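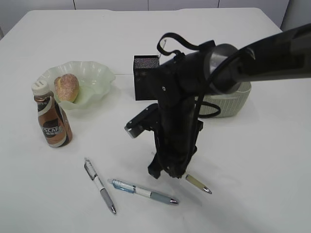
Ona Kivi, contributing writer
Nov 13, 2018

My mother taught me that a desk lunch was something you ate when the building was on fire and you'd been asked to stay. I've now had one every working day for eight years.

I used to go out. There was a place called Lepik on the corner that did a decent soup and had stools designed by someone who hated thighs. Then the rent went up, Lepik became a phone shop, and the whole office moved indoors with its sandwiches.

Kolbrún Eyvindsson, who studies eating habits and keeps crackers in her coat, asked 700 office workers what they had eaten the day before. Most remembered dinner. Lunch came back as "bread, I think." 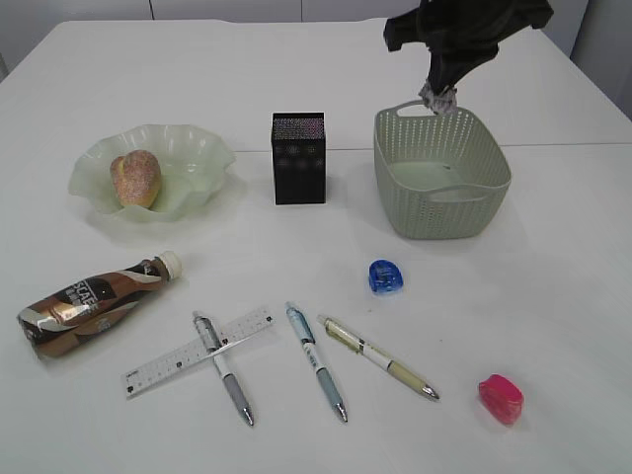
The case for a chair somewhere else

So in March I tried leaving. I took my roll to a bench by the bus station and ate it slowly, like a person in a French movie. A pigeon took an interest. I lasted 25 minutes, got mustard on a good scarf and remembered every bite, including the part the pigeon got.

I've been back most days. The pigeon has brought a friend.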